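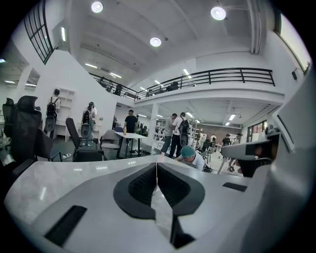
Unit 2: Reading a New Car Price List

Notes to go with the evening class, Cornport Adult Learning
Tutor: Nelly Llanos

Hello again, everyone, and welcome to those of you who are joining us for the first time this November. These notes cover what we'll be talking through in class, with a bit extra for anyone who likes to read ahead (I know there are several of you!). Please bring a pencil, because I'd like you to scribble on these pages as we go.

Last time we talked about whether to buy new or used, and we got so wrapped up in leasing that we ran out of evening. I've moved the leasing questions to Unit 4, where there's more room for them. Tonight we're staying with one thing, and that is the price list a carmaker puts out when a new model arrives, and how you get from the number in the big print to the number you would write on a check.

2.1 The starting price

When a new small SUV is announced, the first figure you'll hear is the starting price. It belongs to the plainest version of the car, with the smallest engine, the simplest gearbox and usually a choice of one or two paint colors that don't cost extra. There's nothing wrong with that car, and I drove one very much like it for years and was fond of it. But the car in the advertisement is nearly always a different one, with bigger wheels and nicer lights, and it's easy to carry the price of the first in your head while looking at the second.

So the habit I'd like you to get into is to find the name of the version shown. It's normally in the small type near the bottom of the ad, or on the page of the brochure that nobody reads over coffee. Write the name down, then go find that name on the price list.

2.2 Trim levels

A trim level is a package of equipment with a name attached. For our class exercises we'll use a car called the Atolow, which comes in two trims, the Quintero and the Londora. The Quintero is the lower of the two. It has air conditioning, cloth seats, a touch screen and a backup camera. The Londora adds heated front seats, a power tailgate, larger wheels and a better set of speakers, and it costs $2,000 more.

Is that a good deal? Well, it depends on you, and I'm sorry if that sounds like a dodge. Try this. Cover the name of the trim with your thumb and look only at the list of what's added. Put a check mark beside each item you would have gone out and paid for by itself. If you live somewhere with hard winters, heated seats may earn a big, happy check mark. If you've never once wished your tailgate would open by itself, leave it blank. When you've finished, look at what you've marked and ask yourself whether those things alone are worth the extra money to you.

Larger wheels deserve a word of their own. They look smart, but the tires that go on them tend to cost more to replace, and the ride over broken pavement can be firmer. If you can, drive both trims over the same stretch of bad road before you decide. Dealers don't always suggest the bad road, so you may have to ask for it.

2.3 Engines and gearboxes

Price lists are often laid out as a grid, with trims running down the side and engines across the top. Some of the boxes will be empty. An empty box means you can't have that engine with that trim, and this catches people out all the time. You might set your heart on the small, thrifty engine and the nice seats, and find that the nice seats only come with the larger engine. Better to learn that at the kitchen table than at the salesman's desk.

Look also at whether the price shown is for front-wheel drive or all-wheel drive. All-wheel drive usually adds to the price and takes a little away from the gas mileage. Some of you on the hill roads will want it anyway, and I would too.

2.4 Options and packages

Options are the extras you can add to a trim one at a time. Packages are groups of options sold together. A package generally costs less than buying every part of it separately, which is lovely if you want every part of it. If you only want one thing out of the group, check whether it can be ordered alone. On many cars it can't.

Paint is the option people forget. The free color may be a flat white or gray, and metallic or pearl finishes are often extra. Go and see the real color on a real car if you can, outdoors, since a brochure or a phone screen will fool you (I once ordered what I took for dark green and it was very nearly black).

2.5 From list price to final price

Under the options you should find the destination charge, the cost of getting the car to the dealer. It isn't usually included in the starting price, and it isn't something you can talk down. After that come sales tax, title and registration, and a documentation fee from the dealer. Ask for all of these in writing, on one sheet, with the total at the bottom. The phrase to use is "out-the-door price," and any dealer will know what you mean by it.

Be on the lookout for items the dealer has added, such as paint protection, window etching or nitrogen in the tires. You're allowed to say no to these. Say it pleasantly and then say it again if you need to.

In-class exercise (20 minutes)

Work in pairs, using the Atolow price list that I'll hand around.

1. Find the starting price and write down exactly which trim, engine and drive it belongs to.
2. Choose the version you would buy. Each partner should choose separately, then compare.
3. Add the options you want, and note any that are only sold in a package.
4. Add the destination charge and the fees listed on the back.
5. Work out the difference between your total and the starting price.

Before next time

Pick a real car that interests you, print or copy its price list, and do the same five steps at home. Bring your sheet along, messy is fine. We'll be using them for Unit 3, on fuel costs and insurance, so please hang on to your engine choice and your zip code. If you have trouble finding a price list, come a little early and I'll help you look for one on the classroom computer.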